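Minutes of the tenants' meeting, Zasberg house

Held in the common room on the ground floor, Friday, start at 18:30
Chair: Leif Briem
Minutes: Kolbrún Bundgaard
Absent with notice: the tenants of the two attic studios

1. Opening and previous minutes

Leif opened the meeting and thanked everybody for coming in spite of the rain. The previous minutes were read. One correction was asked for: under the point on bicycles it was written that the old bicycles "are removed", but it should be "will be removed after a notice has been hanging for a month". With this change the minutes were approved.

2. Laundry room

The dryer on the left side stops before the program is finished. Panmont, the company that services the machines, came to look at it and changed a belt, but the problem came back in the same week. Leif has written to them again and is waiting for an answer. Until then the dryer can be used, but one must stay near it and start it again by hand.

It was discussed if the booking list should be on paper or on the telephone. The younger tenants prefer the telephone. Several others said that the paper list works well and that they do not wish to install one more thing. A vote was taken and the paper list stays. Please write your apartment number and not only your first name, as we have more than one person with the same name in the house.

The rule for late laundry was also repeated. If a machine is finished and the owner of the clothes does not come, the next person on the list may take the clothes out and put them on the table. They should not be put on the floor. Wool things should not go into the dryer, also not by mistake.

3. Noise from the stairs

The door from the stairs to the yard closes very hard, and the family on the first floor can hear it in the bedroom. The landlord's office at Rerance has been told about this in the spring and again in June. They answered that a new door closer is ordered. The meeting finds that this takes too long. Kolbrún will write one more letter, this time with signatures from all the apartments in that stairway. Until the closer is changed, everybody is asked to hold the door with the hand in the evening and early morning.

There was also a question about music. No new rule was made. The tenants who have asked the question and the tenants who play the music have agreed to speak with each other directly -- this was seen as the best way.

4. Garden

The raised beds were much used this summer. Three beds are still without a tenant for the next season, and whoever wishes to have one can tell Leif. The beds by the wall get little sun in the afternoon, so they are better for salad and herbs than for tomatoes.

The compost was discussed for a long time. Some persons put cooked food in it, and this attracts rats. It was decided that a sign will be made with simple drawings, so that children and guests also understand it. Oei, the garden shop on the corner, has offered to give us old wooden pallets for a second compost box. The offer was accepted with thanks. We need two or three people with a saw and a free afternoon.

The hose is leaking at the tap. It was proposed to buy a new one, and up to 200 was granted from the common account for a hose, a tap connection and a small lock for the water. The receipt must be given to Kolbrún.

The pear tree should be cut in the winter. It was asked who knows how to do this. It was said that last time too much was taken off, and there were almost no pears for two years. We will ask at Oei if they can recommend a person.

5. Keys

Rerance has informed us that the lock on the basement door will be changed. The old key will then no longer open the storage rooms, the laundry room or the bicycle room. Every apartment receives one new key without payment. Further keys can be ordered, but the tenant must pay for them. The order must be made in writing, and it takes about five days.

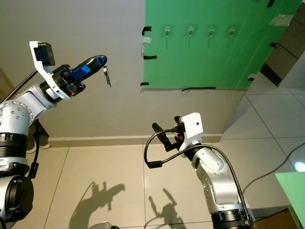 The old keys must be given back when the new ones are collected. If a key is lost, this should be told to the office as soon as possible, and not first when one moves out. It was asked if the spare key can hang in the common room as before. Leif thinks this is not safe with the door often standing open. The meeting agreed, and the spare key will be kept by the person who is chair. When the chair is on holiday, a note will hang by the mailboxes which says where the key can be found.

One tenant asked if the name can be written on the key. The answer was no, neither the name nor the address. A piece of colored tape is enough to know it from the others.

6. Storage rooms

In connection with the new lock, everybody is asked to clear the corridor in the basement. There are still a mattress, two shelves and several boxes standing there, and nobody at the meeting knew who owns them. A notice will be hung up. What is still in the corridor after three weeks will be driven away, and the cost is taken from the common account.

7. Summer party

Short report from Kolbrún. There was enough food and too little coffee. The long tables were borrowed from the neighbor house and have been returned, but one tablecloth is missing -- white with a green edge. The party next year will start earlier in the day so the small children can take part in all of it.

8. Other matters

The light in the bicycle room goes off too fast. Leif will ask if the timer can be set longer.

Parcels are often left on top of the mailboxes. If you take one up for a neighbor, please put a note in the neighbor's mailbox.

It was proposed to begin the meetings at 19:00, as some come directly from work. This was agreed.

9. Next meeting

The date will be announced by the mailboxes. Points for the agenda can be given to Leif until one week before. Coffee is made by the second floor.

The meeting ended at 20:15.

Kolbrún Bundgaard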